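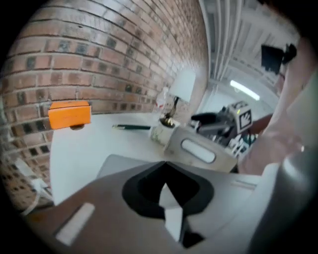
A day at the robot workshop

Have you ever picked up a pen without thinking about it? You do it every day. Your eyes find the pen, your hand opens, your fingers close, and up it comes. For a robot, this is a hard job. At the Trondberg open day, children can go and see how people teach robots to do it.

What is on the table?

When you walk in, you might expect to see shiny metal people marching about. There are none. The first thing you come to is a white table by a brick wall, with the sort of things you would find at home. There is a green pen, a little lamp with a white shade, a white cup and a box of tissues.

Robots that help in homes will need to deal with things like these, so these are the things they practise with. Each one is a different sort of puzzle. A pen is thin and lies flat. A cup is hollow and must be kept upright if there is a drink in it. A lamp has a thin stem and can tip over. A tissue box is wide, and if you squeeze it too hard it will bend.

What is a gripper?

A gripper is a robot's hand. Your hand has four fingers and a thumb, and lots of small bones inside. Most grippers are much simpler. Many have only two fingers, which move together and apart like the ends of a pair of tongs.

Some grippers are fixed to the end of a robot arm. Others are made for a person to hold. The person carries the gripper by its handle and uses it to pick things up, and a camera on the gripper records what happens. Later, a computer studies the recordings and learns from them. The team at Trondberg call their hand-held gripper Culik.

What are the black-and-white squares for?

Look at the second gripper, the one standing on the table. It has a white cube on top with a black-and-white pattern on it, and there are more small patterns lower down. They look a bit like the squares you scan with a phone.

The patterns are called markers. A camera can spot a marker easily, because there is nothing else in the room quite like it. The computer already knows the real size of the marker. If the marker looks small, it must be far away. If it looks big, it must be close. If it looks squashed on one side, it must be turned. In this way the computer can work out where the gripper is and which way it is pointing.

How does a robot learn?

Think about how you learned to tie your shoes. Somebody showed you, and then you tried, and you got it wrong a lot. Robots can learn in much the same way. A person shows the job again and again, and each time is called a demonstration.

One demonstration is not enough. If the robot only ever saw the pen in one place, it might reach for that same place even when the pen had been moved. So the team move things about between turns. The pen may point left in one turn and right in the next. For one short lesson on the open day, they record 30 demonstrations. For a real lesson they need many more.

The computer program that does the learning at Trondberg is called Gromero. It looks through all the recordings for things that are the same each time – the fingers open before they reach the cup, for example, and they close only when the cup is between them.

Can you have a go?

Yes. Groups of 6 go in together, and each child has a turn with a practice gripper. The turn lasts three minutes. You will be asked to move a cup from one side of the table to the other. A helper stays beside you and shows you how to hold the handle.

Most children find it strange to begin with. You cannot feel the cup through the gripper, so you have to watch closely. Go slowly. Keep your own fingers away from the moving parts, and put the cup down before you let go of the handle.

After that you can watch a robot arm called Ông try the same job. It sometimes misses. When it does, the team save that recording too and look at what went wrong.

Words to know

Gripper: the part of a robot that holds things.
Marker: a pattern that a camera can find easily.
Demonstration: showing how a job is done.
Program: a list of instructions for a computer.

Try it at home

Take a pair of kitchen tongs and ask a grown-up to put a pen, a plastic cup and a sock on the table. Pick up each one with the tongs and put it in a bowl. Which was the hardest? Now shut one eye and try again. Then write down what you did, one small step at a time, and see if a friend can follow your steps without asking you any questions.

Page last changed: Aug 12, 2020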